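Trerus Bench Guard for shared arm cells
Speed and distance monitoring, two-arm kit

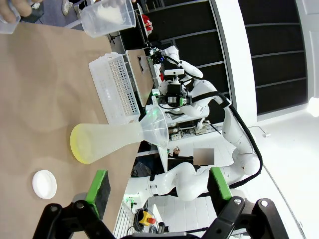
"Collaborative" on a data sheet tells you very little. A risk assessment covers the arm, the tool and whatever the tool is holding, and glassware or powder changes the answer. Bench Guard slows both arms when a hand comes near. It does not make your cell compliant, and we'd distrust any box that claimed to.

Stop inputs: 2
Log kept: 72 hours
Returns: 30 days, unopened

Ask Hanna Bednarek for the test report before you order.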